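5. Recording a Demonstration in the Simulator

This section covers teaching a two-arm task by remote control in Kistora. Complete section 4 (Pairing the Hand Controllers) first. If you plan to teach by moving the arms by hand, skip to section 6.

5.1 Before you start

1. Open Kistora and load your project.
2. Under Connection, check that the port is set to 2047. The Priltovora bridge uses this port and will not find the simulator on another one.
3. Put on the headset, or select Desktop View if you are working from a monitor.
4. Pick up both controllers and hold them still until each one vibrates once.
5. Select Scene, then Kitchen.
6. Press Home on either controller.

Note: If one arm does not respond after you press Home, close the scene and load it again. Do not re-pair the controllers with a scene open.

Caution: If the bridge is also connected to a physical robot, set Output to Simulator Only before you press Home. Otherwise the physical arms will move too.
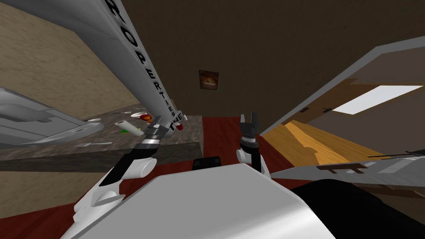 Recording starts when you squeeze both grips at the same time and ends when you squeeze them again. Decide on one short task before you begin, and say it in the task field in plain words, such as "put the fruit on the plate." Use the arm that is closer to the object. In the Kitchen scene the red-and-orange fruit is close to the left gripper, with a white plate behind it, so this task can be done with the left arm alone. Keep the right arm still with its fingers open. The white roll is lying on its side next to the fruit, so bring the gripper down from above to keep from pushing it.

5.2 Recording

1. Type the task in the task field.
2. Squeeze both grips. A tone sounds.
3. Move the arm toward the object at an even speed.
4. Stop just above the object and line up the fingers.
5. Lower the gripper and pull the trigger slowly until the fingers make contact.
6. Lift, move to the target, lower, and release the trigger.
7. Back the gripper away before you do anything else.
8. Squeeze both grips again to stop.

Note: A pause of more than 2 seconds is marked as idle time. Idle time can be trimmed later, but short pauses at steps 4 and 5 should be left in.

If you drop the object, press Discard and start over. Do not pick it up and carry on, unless you are recording recovery moves on purpose (see 5.4).

5.3 Saving and checking

1. Press Save. The recording is added to the open set.
2. Select Replay and watch the whole recording once.
3. Look for sudden jumps in the wrist. These usually mean a controller lost tracking.
4. Mark the recording Keep or Reject.
5. Press Shuffle Objects and record the next one.

Record at least 16 kept demonstrations before you start training. Error 3434 during saving means the project disk is full. Free up space and press Save again; the recording stays in memory until you close the scene.

5.4 Recovery recordings

Recovery recordings go in a separate set. Select New Set, choose Recovery, and follow the steps in 5.2, starting with the gripper slightly off to one side of the object.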